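第四章 夹爪、手臂与相机：怎样比才算公平

文／Mared Craddock
2025年9月27日，星期六
阅读时间：8分钟

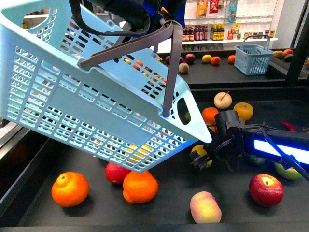
4.1 从一只购物篮说起

我第一次认真比较两只夹爪，用的是最笨的办法：各抓十来次橙子，哪只掉得少就算哪只赢。结果出来我还挺得意，拿去给Rhydian Rosser看，他只问了我一句：“橙子每次都摆在同一个地方吗？”我愣住了。前半程是我摆的，后半程是他学生摆的，学生个子高，习惯把东西放得离机器人远一些。那张成绩单就这么作废了，到现在我还夹在笔记本里。

所以这一章我想先不谈参数表。参数表当然要看（第五章有一整节教你怎么看），可真正动手之后你会发现，大部分争论都出在桌面上：东西怎么摆，谁来摆，什么叫抓住了，什么叫放好了。

我们这里最爱用的题目是仿真水果加塑料购物篮。水果好在哪儿呢？苹果和橙子差不多是球，柠檬两头尖，辣椒又弯又细，同一只夹爪对付它们要用完全不同的姿态。篮子就更折磨人了！侧壁全是一排排小孔，指尖容易卡进去；提手是两条扁带子，能绕着连接点转，你刚把它扶起来，它又倒向另一边。篮子只要一歪，开口的方向就变了，控制器先前算好的放置点也跟着失效。孔里还会透出后面水果的颜色，相机那头的分割程序经常因此把篮壁和水果混成一团。

读到这里你可以先停一停，想想如果让你来出这道题，你会记录哪些东西。写在纸上，读完4.3节再回头看。

4.2 四样东西，一次只换一样

一套抓取系统，粗粗分成夹爪、手臂、相机、控制器四块。初学者最常犯的错，就是新设备一到货，兴冲冲全装上去，跑一遍，嗯，比以前好。好在哪里？不知道。

我自己吃过这个亏。那年12月，我们同时收到了Vikon的两指夹爪和Daltura的手臂，我两样一起换上，成功率涨得漂亮，写进了报告。后来有人把旧夹爪装回新手臂上，成绩几乎没变。也就是说功劳差不多全是手臂的，我却在报告里夸了整整一页夹爪。那一页后来是我自己划掉的，划得很用力。

本章的练习统一按下面的办法来：

先定一套基准配置，从头到尾不动它。我们用的基准是Vikon夹爪、Daltura手臂、Guerra头部相机和Gornel控制器，你用手边有的就行。

每次只替换其中一块，其余三块连固件版本都不许升级。（对，我知道升级提示一直弹出来很烦。关掉它。）

换完以后，先把基准配置再跑一小组，确认它的成绩还和原来一样，然后才轮到新配置上场。桌子被人撞歪过、灯管换过、篮子的提手磨松了，都会在这一步露馅。

这里有个麻烦要提前说：四块东西并不真的独立。换一只长一点的夹爪，手腕就得抬高，手腕一抬高，可能正好挡住头部相机看目标的视线。这时候你说问题算夹爪的还是算相机的？我的习惯是两边都记，写成“换夹爪后出现遮挡”，先不急着判案。

4.3 到底记什么

我们最近一轮完整的比较一共做了831次抓取，其中失败123次。光看这两个数，你大概会觉得还不错。可是把失败的录像一条条翻出来，味道就变了：有54次，夹爪其实已经碰到了目标，是在提起来的过程中滑脱的。这54次如果和“压根没找到水果”算在一起，你就会跑去调相机，而该调的是指尖的力。

因此我把失败分成3类，你的实验记录表上也请照这样留好位置：

看错：目标的位置或者种类判断错了，手臂去了不该去的地方。

抓丢：位置对，手指也合上了，但东西没跟着走。指尖太滑、力太小、合拢太快都归在这里。

放坏：东西抓起来了，却没进篮，或者进去的时候把篮子碰翻、把别的水果挤跑。

第三类最容易漏记。很多人一看水果离开桌面就打勾，后面的事不管了。可对超市补货、分拣这样的活儿来说，放坏和没抓到一样糟糕，有时候更糟，篮子一倒，还得有人过去收拾。

再说背景。我建议你的测试台别收拾得太干净。我们的台子后面还有一层台面，上面也放着水果和一只小篮子，再往后是挂着袋装商品的白色网架。刚开始Rhydian嫌乱，想拉一块黑布挡住，我没同意。两个都是浅蓝色的篮子，一大一小，一近一远，相机分不分得清？这个问题越早知道答案越好。他后来倒是比我还上瘾，老往后排加东西。

光线也要写进记录。手臂上如果带发光的灯条，尤其得留心：黑色台面本来就暗，自动曝光的相机碰上一条亮带，很可能把整幅画面压下去，阴影里的青苹果就难认了。比较相机的时候，固定曝光跑一遍，自动曝光跑一遍，两份成绩分开列，别取平均。

4.4 动手之前

本章后面的实验要两个人一组，一个摆放，一个操作，中途不换角色，换了就从头来。摆放的人按附录里的位置表放水果，不看屏幕；操作的人不碰桌上的东西。每组最多可以申请高达3次重跑，理由写在记录表背面，“感觉不对”不算理由，线缆挂到了夹爪算。

说到线缆，开机前请用手托着它，让手臂慢慢走一遍最远的几个位置，看它会不会绷紧，会不会垂到手指中间去。我见过一组同学比了一下午控制器的响应速度，最后发现慢的那台是被线拽住了。

准备好记录表和笔，我们从夹爪的开合行程量起。

相关阅读
第三章 标定：让相机和手臂说同一种语言
第五章 读懂夹爪的参数表
附录乙 水果位置表与空白记录表
Rhydian Rosser：指尖材料对比笔记
Gornel控制器上手：从急停按钮开始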